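**Ullance Wool Underlay - for rugs that won't stay put**

If you have ever crossed a room in your socks and felt the rug set off without you, you'll know why we started making the Ullance. It's a thick, springy felt that lies between your rug and the floor, and it has been our best-loved item ever since we opened the little shop on Junenance Row. People come in for a doormat and go home with one of these under their arm (we do go on about it a bit!).

The felt is 7 mm deep, made from British wool with a thin layer of natural rubber on the underside. It grips well on boards, tiles and stone, and it takes the chill off a cold floor lovely and gently. You can trim it with ordinary kitchen scissors - go slowly, and cut it a thumb's width smaller than your rug all the way round so the edges lie flat.
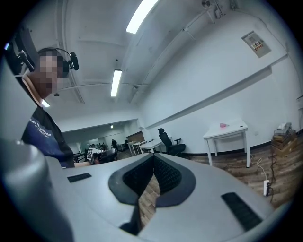

*Angelovski*

We keep three sizes on the shelf:

- **Runner:** 64 x 200 cm
- **Hearth:** 112 x 170 cm
- **Room:** 160 x 230 cm

Other sizes can be cut to order from the big roll, which usually takes a week, or a little longer in December when everyone is getting the house ready for visitors. Please measure the rug itself and not the label on the back, as older rugs do creep out of shape over the years.

It will smell faintly of sheep for the first few days. Open a window and it soon goes. Hoover it twice a year, and if something gets spilled, dab it with cool water and hang it over a door to dry.

Order code 569. Goes very nicely with our Detberg flatweave rugs, and we're always happy to post you a small sample first.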